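Before the August crossings start, I like to walk the Tawhiri from bow to stern with this list in my hand. Please take your time with it, and do write in the comments, even if all you have to say is that everything looked fine!

## Deck and hull

- [x] Hatch covers seated and dogged down. *Comment: number 3 is stiff again, so lean on it.*
- [x] Bilge alarms tested. *Both nice and loud, to my relief.*
- [ ] Tunnel fenders, port side. *Comment: two are worn through. Replacements are on order from Lasier and I would dearly like them fitted before we go through the rock cut at Notel, where there is very little room for a wandering stern.*
- [x] Mooring lines. *The old forward line has been retired with thanks.*

Fuel and water samples were drawn from the tanks at the 500-hour service, and I've asked for the results to be kept with this sheet.
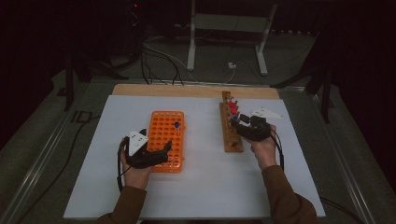

**Rawiri Goodwin**
*Marine Safety Inspector, Aditance Ferries*

Now, on to the part I always fuss over - the people side of things.

## Crew and passengers

- [x] Life jackets counted and child sizes stowed by the door.
- [x] Radio check with the tunnel control room. *Clear at both entrances, a little crackly in the middle.*
- [ ] Emergency lighting. *Comment: the stairwell lamp flickers. Please swap it, and then stand there for 12 minutes and watch it for me.*
- [x] Swell limits posted on the bridge. *The new card is much easier to read, so well done whoever typed it up.*

Open items come back to me before the first morning sailing. My door is the one beside the rope store.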